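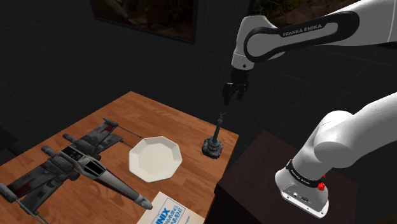 Progress report to the Bestdale Fund
Project: Who gets to talk about the border? Monitoring armed-group messaging along the Marwat line
Submitted from the Ellbridge office, December

Hello again, and thanks for the patience over the late start. The first payment cleared after we'd already begun work, so I've been running the first stretch on our own reserves and am only now squaring up the books (the expense sheet is attached separately).

Where we are: the archive now holds 2,000 items – leaflets, radio transcripts, short videos, the odd song – all put out by the two armed groups that operate on the far side of the Marwat line. Every item has been tagged for language, audience and whether it contains a threat. I'm really pleased with this! In the proposal I guessed we'd still be collecting at this point, and we're well into reading.

The thing that has surprised me most is who the messages are for. I went in expecting them to be aimed at the army and at people in the border towns. Plenty are, but a big share of the material that sounds like a warning to the other side is only ever released in the local dialect, late in the evening, when the home audience is listening. It tends to pick up when there's a quarrel over fuel or salaries. I don't want to oversell that yet, as the salary dates come from press reports and they don't always agree.

We've held 2 briefings so far, both for regional newspaper editors. The first was a bit stiff. The second ran way over time because people wanted to argue about whether to print the threats at all, and that argument is now a chapter in the draft guide.

Some trouble to report too. Okix, the transcription software we budgeted for, copes badly with radio static, so we've gone back to typing the worst recordings by hand. It's slow and it has eaten most of the contingency line. I'd like to move money over from travel, which we've barely touched with the crossing closed. Could you let me know if that needs a formal request or if an email will do?

Still to come are 5 background papers. Two are drafted and out for comments, the third is half written, and the last ones depend on interviews with former negotiators, who are friendly on the phone and very hard to pin down. If the crossing stays shut I'll do those remotely and say so in the text.

The draft guide for editors should reach you with the next report.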